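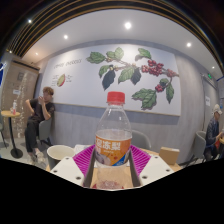
Flandano Hand-Held Gripper: Frequently Asked Questions

Last revised in January

General

What is the Flandano?

The Flandano is a hand-held gripper with two fingers, sold by Skarnik to laboratories and companies that teach robot arms by demonstration. An operator carries it by hand, performs a task with it, and the motion is recorded. No robot is needed at the place where the recording is made.

Who is the product intended for?

Most customers are university groups and small automation firms. The kit is not designed as a household reaching aid and is not approved for medical or assistive use.

Where may it be used?

It may be used indoors wherever the operator has permission to record. Customers have worked in kitchens, offices, stores and cafés. The operator is responsible for following local rules on recording in places open to the public.

Handling objects

What can the gripper pick up?

The fingers close to a flat grip and open wide enough for most drink bottles, cups, small boxes and hand tools. Please consult the size chart supplied with the kit before planning a task list.

Will it hold a smooth plastic bottle?

Yes, within the weight limit. Place the inner pads against the straight part of the bottle, on or near the label, and close the fingers until both pads touch before lifting. Soft bottles should be kept capped.

Do I need a mat under the objects?

A mat is optional. A textured silicone mat helps to keep light objects from sliding on a polished table. Any color is acceptable, but the same mat should be kept for the whole of a task.

Why are there holes in the finger plates?

They are screw holes. Pads and accessories can be moved to a different position or replaced with parts of the customer's own design. Drawings are available on request.

Recording

How long does the battery last?

Running time depends on the recording settings. A spare battery is included and can be changed without ending a session.

Do other people have to leave the room?

No. Skarnik does ask that customers obtain consent where the law requires it. The Prondero software can blur faces before files are shared, and this setting is on by default.

Can I use the recordings with any robot arm?

Files are exported in an open format. Ready-made settings are supplied for the Laitinen arm. For other arms, the customer will need to enter the finger length and mounting offset.

Ordering and support

What does the kit cost?

The standard kit is 3000 euros. Schools and universities pay 2630 euros on presentation of a valid purchase order. Shipping and import charges are not included.

What is the delivery time?

Kits leave the warehouse within 19 working days of payment. Orders for custom pads take longer, and a date is confirmed in writing.

May I try the product before buying?

A loan kit can be reserved for 9 days. Requests should be sent to Iida Ikonen in Customer Services, with a short outline of the planned tasks.

How are worn pads replaced?

Pads are sold in pairs and should be changed as a pair. Remove the screws, lift off the old pads, fit the new ones and run the calibration routine in Prondero. Pads are wear parts and are not covered by the warranty.

Whom should I contact about a fault?

Please write to Heikki Räsänen, Technical Support, giving the serial number printed on the case. Do not return a kit until a return number has been issued.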